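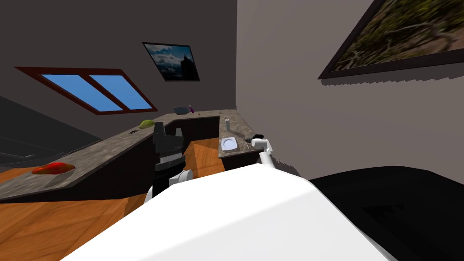
Page last changed: 20th February

Gripper and camera trials in the simulated kitchen

On this page I keep pictures from our comparison of two camera positions and two finger types. All of it is done in simulation, in the kitchen world that we call Stasberg. The controller is Kalluvora, the same version for every run, and I did not change its gains between the tests. The page is small and it grows slowly. I add a picture when I think it can help somebody who is setting up the same kind of test.

The first picture, at the top, is from the body camera. The arm on the right is reaching to the short part of the counter, and the gripper is beside a small black object near the front edge. The room looks tilted in this view. I left the picture as it came and did not turn it straight, so that the reader gets the same view that the controller gets.

From this position the camera sees a lot of the kitchen: both parts of the counter, the fruit, the bowl, the tall gray cup. This is good for deciding where to go. For the last part of the reach it is less good. The target is small in the picture, and the fingertips are small too, so an error of one finger width is only a few pixels. In the September runs I used only this camera, and most of my failed grasps were of one type: the arm arrived at the correct place but the fingers closed a little too early.

How the runs were made

Each combination of camera and fingers got 500 attempts. The start position of the arm was chosen at random from a list of 80, and the list was the same for all combinations. I counted a grasp as good if the object stayed between the fingers for 5 seconds after lifting. If the object moved but was not lifted, I counted it as failed, also when the movement was very small.

The two finger types are the Sodness straight finger and the Myung finger with a softer pad. In simulation the pad is only a different contact model, so please be careful with any conclusion about the real part. What I can say is that the Myung model forgives more when the approach angle is wrong, and the Sodness model is easier to tune. With the straight finger I needed 6 changes of the friction value before the contacts stopped shaking. I made these changes before the counted runs.

The second picture is the gripper view, looking down past the open fingers to a flat gray surface with no object on it. Both fingertips are large and clear, and this is the view I prefer for the closing movement. The edge between the surface and the marble at the left is drawn with small steps, like a saw. My edge detector did not like such lines, and a little smoothing before the detection was enough for me.

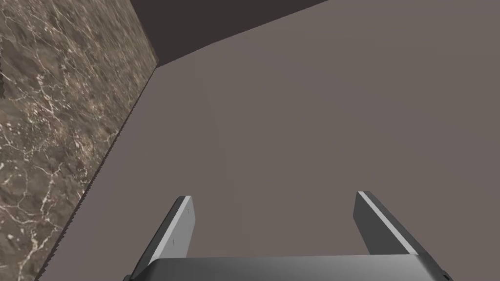 Kalvin_t wrote to ask if the gripper camera alone would be enough, because his arm has only one free camera port and he does not want to buy another board. He also said that in his own tests the close view was fine until the first miss, and after this the arm could not find the object again.

My experience is the same. With the close camera alone, the recovery after a miss is the weak part. If you have only one port, I would still choose the gripper camera, but let the arm go back to a fixed high position after every miss and look again from there. It costs time on each attempt. I have not yet measured how much.

Next to be added: the same runs with the lamp position changed, and a table with the results for each finger type.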